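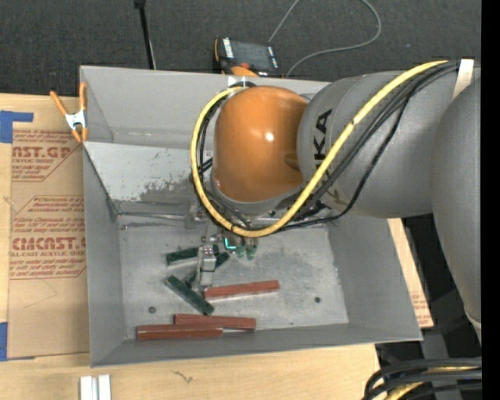
The arm over the bin, green and red blocks inside.

Tretovik picking software catch-up, September, 2 pm
In the room: Evander Nisbet, Leidy Marulanda, Deividas Vanags, and me (Rosalie Hollenstein) typing. Veronika sent apologies.

Last month's notes: fine, apart from Deividas's name, which I'd spelled wrong again. Sorry!

Perception. Leidy has retrained the block detector on 3,000 labelled images and it's much happier with blocks that overlap. Red ones lying against each other still get merged into one long block now and then, and the scuffs on the bin floor sometimes come back as a very thin object (we all had a look at the worst ones, quite funny). She wants to try the depth mask before labelling any more. Agreed.

Planning. We spent ages on this. Deividas says the planner drops a grasp if the fingers come within 4 mm of the bin wall, so anything near the front gets left till last. Evander would go down to 2 mm, I'm nervous about that, and we settled on trying it in simulation first. Deividas also wants the cable loops by the wrist in the collision model, as at the moment the planner thinks the wrist is a nice smooth cylinder. Yes please.

Control. Evander has moved the approach speed into the Jurnia config file, so no more rebuilding just to slow the arm down. It's set to 35 per cent for now. Please don't change it on the main branch!

Tooling. The log viewer falls over on long runs. I said I'd look, and Leidy will send me one that breaks it.

To do
Leidy: depth mask, broken log to me
Deividas: wall margin in simulation, cables in the model
Evander: write up the config settings
Me: log viewer, and fill Veronika in

Finished at 3.15.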